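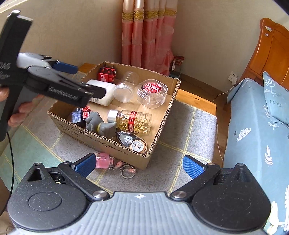 Section 4. Sorting and boxing small items

Use this section when you are clearing toys, figurines, empty jars and small bottles out of a bedroom or playroom and want them boxed so they can be found again. It assumes you have already read Section 3 and have your Skoltora label sheets ready. One box takes about as long as it takes to drink a cup of coffee.

4.1 Before you start

You will need:

- one open cardboard box per group of items
- a bed, table or other flat surface for laying things out
- a soft cloth
- Skoltora labels and a permanent marker
- small zip bags for loose parts

If the box has flaps that get in the way, cut them off with a utility knife. Cut away from your body. A box without flaps is easier to load and to look into, but it cannot be stacked under another box. Keep at least one box with its flaps on for the bottom of the stack.

CAUTION: Medicines, vitamins and supplements do not go in a toy box. Softgel capsules are easily mistaken for candy. Set these bottles aside first, check that the caps are tight, and put them in a locked or high cabinet before children come back into the room.

4.2 Laying out

1. Spread a blanket over the bed and pull it flat. A checked or striped blanket helps you keep the items in rows.

2. Place the empty box near the head of the bed or on the floor beside it.

3. Take items out of the old container a few at a time and lay them on the blanket. Do not tip the container over. Painted figurines chip when they fall on each other.

4. Lay bottles and jars on their sides. On a soft mattress they will fall over in any case. 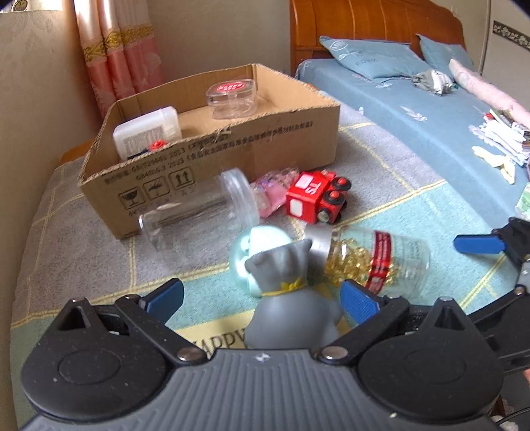

5. Move anything with wheels to the middle of the bed, well back from the edge. Balls go against a pillow or in a fold of the blanket.

6. Wipe each item with the dry cloth. For sticky spots, dampen one corner of the cloth and let the item dry fully before boxing.

Note: Figurines with a ribbon or bow should be picked up by the body. Bows are often only glued on.

4.3 Loading the box

1. Start with the tallest items and stand them at the back.

2. Put blocks and other heavy pieces along the front, flat side down.

3. Lay bottles and cylinders in the space between. An empty clear jar can hold beads, wheels or other loose parts – put the lid on if you still have it, or use a zip bag inside the jar.

4. Set round cases with the lid facing up so the label can be read from above.

5. Tilt the box slightly in each direction. If items slide, fill the gaps with crumpled paper.

Note: Do not fill above the rim. Items that stick out get knocked off when the box is carried through a doorway.

4.4 Labeling

Write the room, the group and the month on the label, for example "Bedroom / small toys / May". Stick it on the short side of the box, over any old printing. Skoltora sheets peel off cardboard cleanly for a day or so. After that they take the top layer of paper with them.

Keep a box to 7 pounds or less if a child will be lifting it. Go on to Section 5 for shelf placement.

Text: Binta Odukoya. Checked by Savvas Konstantinidis.

We use cookies to remember your language and the last section you opened. Accept / Manage settings

Related sections
Section 3: Choosing boxes and labels
Section 5: Placing boxes on Orament shelves
Section 6: Soft toys and bedding
Replacing a torn Skoltora label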